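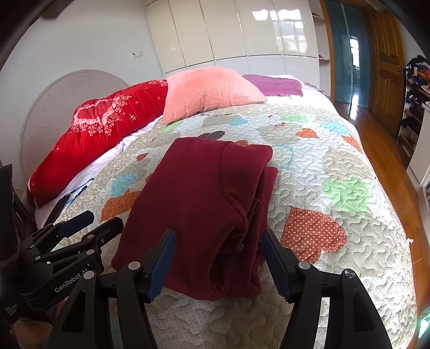 Victor Odera
Does a quilted bedspread need to come off before guests sleep in the bed? Mine is a queen and heavy, and my sister visits Monday for 3 nights.

Tolera Hadgu
Take it off. They're a pain to wash.

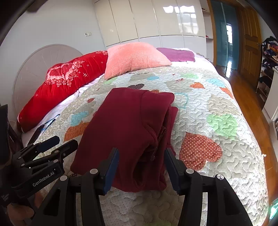

Gunvor Halvorsen
I leave mine on until October and add a sheet underneath. Wash it cold on gentle and dry it flat if you can. Folded clothes, like the maroon one on the quilted spread, are fine on top. Suitcases go on the floor, as the wheels snag the stitching.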